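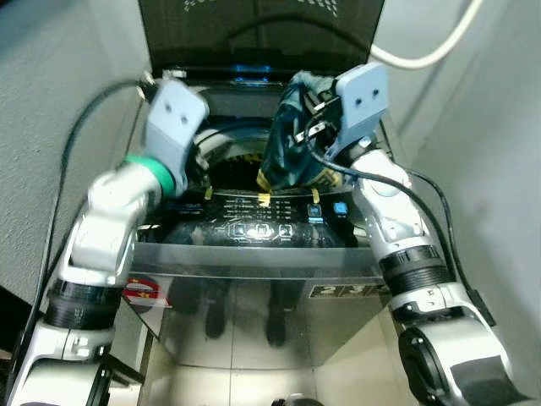

A top-loading washing machine with its tinted lid raised.

The Long Life of Household Linen

Jun 4, 2023

For most of the past two centuries, a household's linen was among the most valuable things it owned. Sheets, towels and tablecloths were listed in wills, marked with initials in red thread and passed from one generation to the next. A good sheet was expected to outlast the bed it was made for. The habits that kept it in service were taught early and practiced with care.

The Prambridge Textile Archive, housed in a former mill office beside the river, holds one of the more complete records of those habits. Its collection of 3004 items includes bed sheets, pillowcases, aprons, hand towels and the account books of families who bought, mended and eventually cut them up. Very little of it is fine work. Most of the pieces were used hard, and it is their wear that gives the collection its worth.

A sheet weakens first along the middle, where the sleeper's shoulders and hips rest. The traditional answer was to cut it lengthwise through the worn strip, join the two sound outer edges and hem the old center as the new sides. The method was known as turning sides to middle, and 100 of the sheets at Prambridge show the telltale seam. Several were turned and later patched at the corners, and one was reduced to a cot sheet, then to a set of dust cloths, which were kept folded together in a paper wrapper.

The account books suggest that mending followed a calendar. January was the usual month for going through the linen closet, after the guests of the holidays had left and before spring cleaning began. Items were sorted, counted against the previous year's list and set aside for repair. The same month was long associated with the "white sales" held by department stores, and the two customs fed each other. A family discovered what it lacked at just the time when prices fell.

Laundering was the other half of the work. Before household machines became common, a full wash could take two days, and linen was changed less often than it is now. The arrival of the electric washer made the job lighter but also more frequent. Fabrics that had once been washed every few weeks were washed every few days, and the archive's later pieces show a different pattern of wear as a result. The damage is spread evenly over the whole cloth, with thinning at the hems and a general loss of weight.

Interest in these older practices has returned in recent years. The Varela Weaving Works, which supplies plain cotton and linen sheeting to small hotels, opened a repair room beside its cutting floor and accepts worn sheets from any maker. It handled 700 pieces in its first year. Sheets that can be turned are turned. Those that cannot are made into pillowcases or laundry bags, and the smallest remnants are sold by weight for quilting.

The economics remain difficult. Turning a sheet by hand takes the better part of an afternoon, and a new one of modest quality costs less than the labor. Varela charges for the seam alone and absorbs the remaining expense as part of its service to regular buyers. Hotels have been the most willing customers – a matched set is hard to replace once a weave has been discontinued.

Grima, a small publisher of household manuals, has taken a different approach and reissued a series of pocket guides on mending and storage. The first covers darning, the second covers seams, and the third deals with the linen closet itself. Its advice is plain. Fold along different lines each time, so that no single crease is worn through. Place clean sheets at the bottom of the pile and take from the top. Keep the shelves lined with undyed cotton, and do not store linen starched, as starch attracts insects and stiffens the fibers at the fold.

The guides also revive the practice of marking. Each piece was once numbered and dated in a corner, and a glance was enough to tell which sheets had been resting and which were overdue for a turn in use. At Prambridge these marks have proved more useful than any other evidence in dating the collection. Staff are now preparing a catalog of them, arranged by stitch and by color of thread, and the first part will be open to readers in the archive's study room, where the account books may also be consulted by appointment.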